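About Us

Hi, I'm Duangjai Srisuk, and Plunham is my little tablecloth and table linen shop. I started it with my friend Borislav Popescu after we'd spent one long May sewing napkins for his sister's wedding and found we didn't want to stop (his thumbs did, but he got over it).

We opened with six cloths and one borrowed sewing machine. Now we carry over 30 patterns, mostly checks, a few stripes, and one floral called Bollby that I fought hard for and that sells better than Borislav likes to admit!

What we make

Everyday cloths for kitchens, school lunchrooms and big noisy family tables. We cut to size, so if your table is a funny shape, send us the measurements and we'll work it out. Hems are double stitched, and the corners are mitered by hand – mine usually, on weekday mornings with the radio on.

Our room

We work in one bright room with white walls and a glass partition with blinds, and I love it. Good light matters when you're matching checks across a seam. Yellow and white is still my favorite, and there's nearly always some of it out.
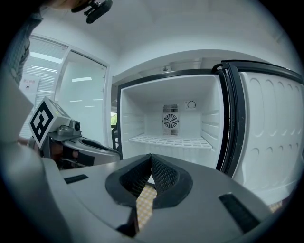 Come by or write

You can stop in Tuesday to Friday, and please bring a paint chip or an old napkin if you're trying to match a color. Samples are free for up to six patterns. Orders usually go out within a week, a bit longer before the holidays.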